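How a Robot Learns to Pick Up Blocks (and What Comes in the Kit)

By Teresa Esteves

I get a lot of questions about robots, and the one I get most is "Can it make my bed?" Sorry, no. But I did spend a whole week with a robot arm that picks things up, and I want to tell you about it, because picking things up is way harder than you think.
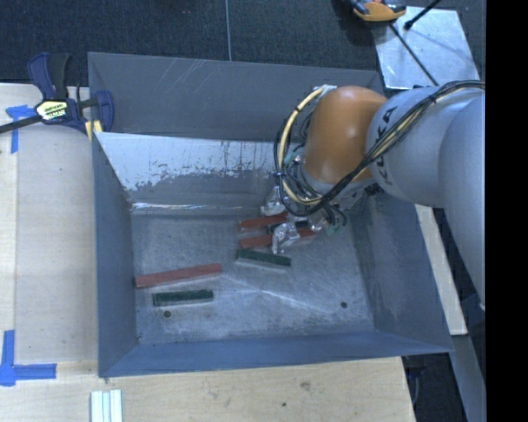 The kit I was trying out is called Gindex. It's made by a company named Brumard, and it's a sort of starter pack for teaching a robot arm to grab stuff out of a bin. The arm doesn't come in the box (arms cost a LOT, so you use one you already have). What you get is the software, a set of blocks to practice with, and a fat book of lessons. It's meant for colleges and high school robotics labs, so you probably won't find it under the tree this year. You might meet one on a field trip, though!

Okay, so why blocks?

Try this. Put a few blocks or toy bricks in a shoebox. Close your eyes, reach in, and pick one up. Easy, right? Your fingers feel the edges, your thumb slides over to the right spot, and up it comes. You never stopped to do any math.

Now try it again with your eyes open, but use two rulers like giant chopsticks. No fingers allowed. Suddenly you have to think about everything. Which way is the block pointing? Where do the rulers go? What if another block is right next to it and there's no room to squeeze in?

That's a lot closer to what a robot deals with. A gripper is the "hand" on the end of the arm, and many grippers are simple things that can only pinch. So the robot needs to know where the block is, which way it's turned, and where its hand should go. If it's wrong by the width of your pinky, it can end up pinching air.

Plain blocks are good for practice. They have straight sides, they don't squish, and you can throw them back in the bin 400 times and they're still fine. (I know because the lesson book asks for 400 tries before you move on to chapter two. My arms got tired and I wasn't even the one lifting.)

How does it know what to do?

Lots of robots use a camera for eyes. But a camera picture is really just a huge grid of tiny colored dots. You look at red dots in a long skinny shape and think "red block!" right away. A computer has to work that out.

Strong colors help. Red and green stand out against a dull gray metal bin, so the computer has an easier time telling block from not-block. Scratches are trickier. A shiny scratch on metal can look a bit like the edge of something, and a computer that's new to the job might get excited about it. You and I would never try to pick up a scratch. A robot might!

Then comes the guessing. The Gindex software makes a guess ("I'll grab it here, turned this way"), tries it, and writes down whether it worked. Then it guesses again. After lots and lots of guesses it starts to see which ones are good. It's kind of like learning to shoot a basketball, if you kept a perfect diary of every single shot.

The lesson book says to plan on 800 tries for the full course. It took me until Thursday to get there, and I had started on Monday morning.

The arm has to bend, too

Hold your arm out and wiggle it. You've got a shoulder, an elbow and a wrist, and they all work together so your hand ends up where you want it. Robot arms have joints like that. The kit is made for arms with 6 of them or more.

Each joint has a motor inside, and motors need power and messages, so there are cables. You have cables too, sort of – they're your nerves – but yours are tucked away nicely under your skin. When people add a gripper to a robot arm, its wires often run along the outside. They need enough slack that the arm can twist without yanking on them, but if they hang too loose they can snag on the bin. There are six pages in the lesson book about cables. I thought that was silly until I read them.

The bin matters as well. If it slides when it gets bumped, every block inside is suddenly in a new place, so you clamp it down tight before you start.

So is the kit any good?

I liked it! The lessons are clear and there are funny little drawings of a robot named Wivel who drops everything. The software was slow to start up, and I wish there were more shapes in the box. You get bars and not much else, and I really wanted a ball. Balls roll away, and I wanted to see what the robot would do about it.

Also, the safety part is serious, and I'm glad. Robot arms are strong and they don't know you're there unless someone has set them up to check. A grown-up who knows the robot runs it, everybody else stays back, and no hands go in the bin while it's on. Ever.

Something to try at home

Get your shoebox and rulers back out and find a partner. You be the robot and close your eyes. Your partner is the camera and can only use words: left, right, forward, back, down, turn, squeeze. See how many blocks you can move to a bowl in 50 tries, and keep a list of what went wrong each time. My best was awful. Write and tell me yours!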